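The Last Week at Cleklow

Print this story | E-mail this story

The store on Adeleke Street closed at the end of March, and Jummai Onuoha was kept on one more week to clear the back room. The pay was the same as before. She brought her own lunch because the microwave had already been sold.

Her manager, Valdis, came by the first morning with a ring of keys and a list. Fixtures went to a dealer. Paper older than seven years went in the shredding cart. Anything customers had left behind over the years was hers to deal with however she liked.

"Nobody's coming for it," he said. "I called the numbers that still worked."

"How many was that?"

"Two. One hung up."

He gave her the key to the side door and left to see about the sign.

She did the paper first. It took until late afternoon and made her hands dry. There were layaway slips from before she was hired, written in a slanted script she didn't know. One was for a winter coat, 71 dollars, paid down over five visits. The last line said "picked up," underlined twice. She put that one in her purse and shredded the rest.

Her sister Modupe called while she was sweeping.

"Did you call the people at Starlow?"

"Not yet."

"They won't hold the job."

"I know that."

"So call them."

Jummai said she would do it tomorrow. Starlow was 80 miles away, and Modupe had a spare room there with a window over the parking lot. It was a decent room. She had slept in it twice and both times had woken up before it was light.

The next day she started on what had been left behind. She had expected umbrellas, and there were umbrellas. There were also reading glasses, single gloves, and a library book on bees. Most of the toys had come out of coat pockets and strollers. 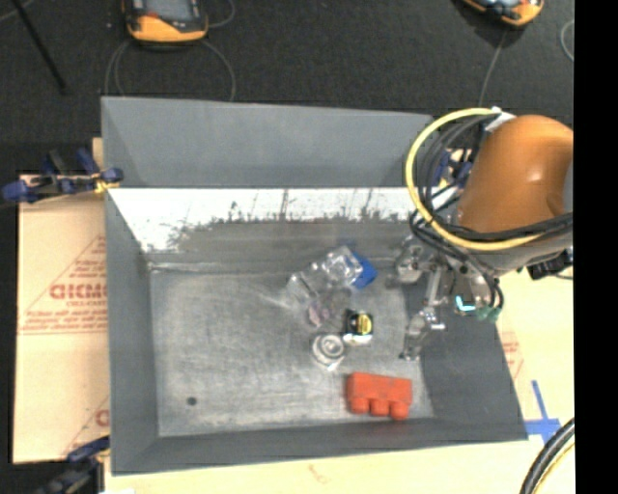
2.

Zulmira Rocha knocked on the side door the day after that. She had run the shoe department until her knees gave out. She had on her good shoes and was carrying a loaf of bread in a paper bag.

"I wanted to see it empty," she said.

"It isn't yet."

They walked through the front anyway. The carpet was darker where the racks had stood. Zulmira stopped by the pillar where the foot measure used to hang and looked at the two screw holes.

"I sold 10 pairs in one hour once," she said. "A wedding party. Every one of them had the wrong shoes."

"What happened to them?"

"They got married, I suppose. Are you going to your sister's?"

Jummai said she hadn't decided. Zulmira nodded and tore the end off the loaf, and they ate it standing up. Then Zulmira asked about the library book, and Jummai went and got it for her. She said she would drop it off on her way home. It was on her bus route.

After she left, Jummai sat down on an upturned crate and called Starlow. A man put her on hold. She took out the layaway slip and read it again while she waited, all five payments, and when he came back on the line she told him she could start in two weeks.

Print this story | E-mail this story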